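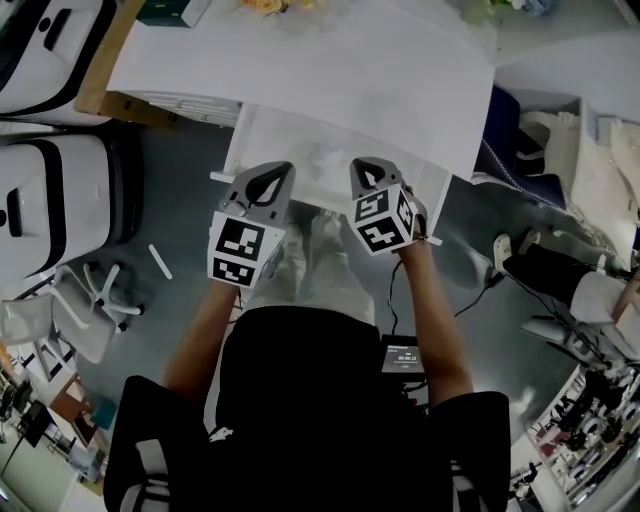 La mesa blanca.

Las mesas blancas son un acto de fe. El café deja cerco y el rotulador se queda a vivir. Para lo primero, una cucharada de bicarbonato con unas gotas de agua, 10 minutos de espera y paño de algodón, sin apretar. Para la tinta, alcohol, poco y en un rincón de prueba antes. El estropajo verde, al fregadero, que es donde debe estar.

Huiling Yuan seca siempre la superficie con un trapo viejo de camiseta. Tiene razón, aunque nos cueste dársela - los cercos de cal salen de dejarla secar sola.
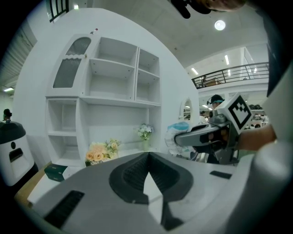

Con la cera no hay bicarbonato que valga: hielo en una bolsa, rasqueta de plástico y paciencia. Y en verano, salvamanteles debajo de la jarra.

Última actualización: 14 de noviembre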